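24 Sep 2023

## The sorting room at Iltport has its bins back

Good news for anyone who's been putting off dropping things round: the sorting room at Iltport opened again this morning, and I went along with a carrier bag of odds and ends and ended up staying most of the day (I'd only meant to be ten minutes!).

If you missed the last update, the room had been shut while the floor was being redone, and everything that came in over the summer went into storage over at Sombatkul. All of it has now come back. There were 603 items on the sheet pinned by the door, and that's before anybody added today's bags to the pile. Mine took it up a bit further, sorry.

The way it works is much as it was before. Mixed things go into the big grey bins first, and from there they get split up by what they are. The bins are the same old ones, scuffed floors and all, and I was glad to see them. There'd been talk of swapping them for the folding sort from Wovia, but those are a good bit shallower and I can't see them coping with a busy week. The light wooden surface is a decent height to work at too, and my back was very grateful for that by the afternoon.

What goes in is as mixed as ever. One bin had a clear plastic "hint" bottle lying on its side with the white cap on, a black thing with white curvy patterns on it, and a little cream-coloured something in the front corner that I'd have had to pick up to name. I do love that part of it, you never know what's coming next.
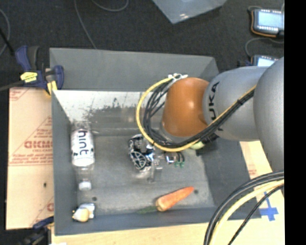

## Dropping off before December

The room is taking bags until the start of December, and then it closes for the stocktake. Two bags per household per visit is the limit, same as last year, and please tie the tops. You can come back as often as you like, so if you've got a garage full (I know a few of you have) just spread it out.

Bottles and other empties are fine as long as they've been rinsed. Batteries, paint and anything sharp still have to go to the Erkska counter on the other side of the car park, and there's a new sign up for it, quite a bit bigger than the old one.

There's also a small charge this time for large boxes, 40p each, payable at the door. Bring change if you can, the card machine was being a pain this morning and the queue got rather long behind me.

I'll be going again with the rest of the kitchen drawer, and probably those two lamps that have been sitting in my hallway since spring.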